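February, open day at Gisholm, written up the same evening

Before I forget it all: the hall was fuller than last year, and I lost a good part of the morning talking to a very nice couple from Drureck about conveyor belts (they have 800 meters of the stuff and opinions on every one of them). So I only got to our own corner after lunch, with 2 coffees in me and no sandwich.

Érica Vasconcelos had set up the cup task for the hand-worn grippers, and I'm so glad we went with that over the bolts! Everybody knows what a paper cup ought to do. People stayed and chatted, and one gentleman wanted to know if the fingertips come in other shapes. I said I'd write to him. His card is in my blue folder.

Things to sort before the Flutis visit: longer cable ties, a second holder for the cups, and a sign in bigger letters.

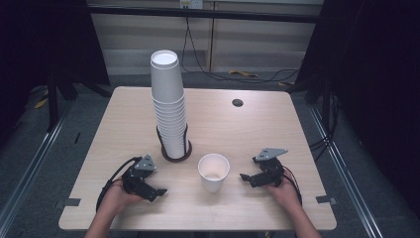
Érica says she would rather start visitors with the single cup and leave the stack until their second try, as pulling one cup from the rest takes more feel than people expect. Fine by me, and I'll change the sheet. I still owe Furtado a call about the loan of the table.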